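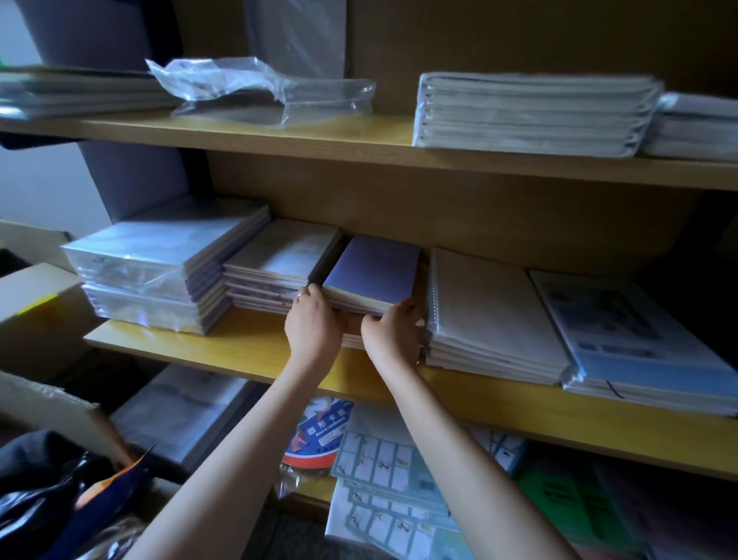
DARBY, October

I've had the Avgate automation planner open on the stockroom laptop for most of the month now, and I have opinions! We're a small stationery seller (notebooks, craft card, folders, that kind of thing) and we've been going back and forth on whether to put money into a picking arm for the back shelves. Before I signed anything with anybody, I wanted a way to work out what we'd really be buying. Avgate is meant to do exactly that. You describe your stock, your shelves and your orders, and it gives you a budget with a shopping list attached.

Setup took me 3 evenings. The first one was pure fun, entering shelf heights and dragging little boxes around. The other two were me with a tape measure and a kitchen scale, weighing packs of paper and grumbling. It wants a size, a weight and a surface type for every item, and there's no shortcut if your supplier doesn't send a decent spreadsheet. Mine doesn't.

Once that's in, it gets good. I compared two setups, the Kunness arm on a rolling base and the Cordier fixed arm with a rail, and the planner put the costs next to each other in plain words. Installation, training, spare fingertips, a service visit, even the floor space you lose. I had budgeted for the arm and pretty much nothing else (oops). The line that made me sit up was $1,108 for shelf changes, meaning dividers, labels and moving the boards farther apart. I'd never have thought to put that in, and it was the same for either arm. 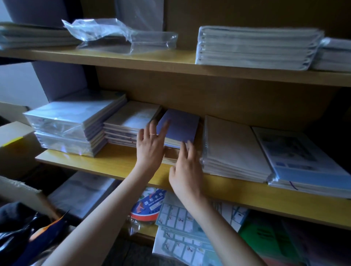

Surface type is where the planner is weakest, and for a shop like ours that's a big deal. You get a short menu (paper, card, plastic, fabric) and you pick one per item. But so much of our stock is a paper thing inside a thin plastic thing, and then there are the extras that don't fit any menu, like a ribbon bookmark dangling over the front of the shelf where the next stack gets slid past it. I ended up typing "loose ribbon" in the notes box, and as far as I can tell the notes box doesn't change the numbers one bit. Same with spiral bindings. A pile of coil notebooks doesn't sit like a pile of flat ones, and Avgate only asks how thick each one is.

It also counts picking time and forgets tidying time. Squaring up a stack is a two-handed job for us, fingers on one edge and fingers on the other, and both of the setups I priced have one arm. I asked support if I could add tidying as its own task. They answered the same afternoon, very friendly, and said to enter it as a "return to shelf" order. That sort of works. It pushed the payback date out by 9 months on the Kunness and even more on the Cordier, so please don't skip it when you do yours.

Other gripes, quickly. The printout is ugly and cuts off long product names. You can't save more than 2 plans at once on the basic subscription, so I kept taking screenshots and losing them. And the currency setting jumped back to euros every time I logged in, which gave me one very happy minute.

What I'd tell another small shop is to pay for a single month, do your measuring before you subscribe, and add your own line for whatever your stock does that the menus don't cover. I put in a cushion for test packs, because I fully expect some covers to get creased while an arm is being set up.

Four stars from me. I'm holding off on the arm until after the holiday rush, but the shelf changes are going ahead anyway, and I've already got a quote in for the dividers.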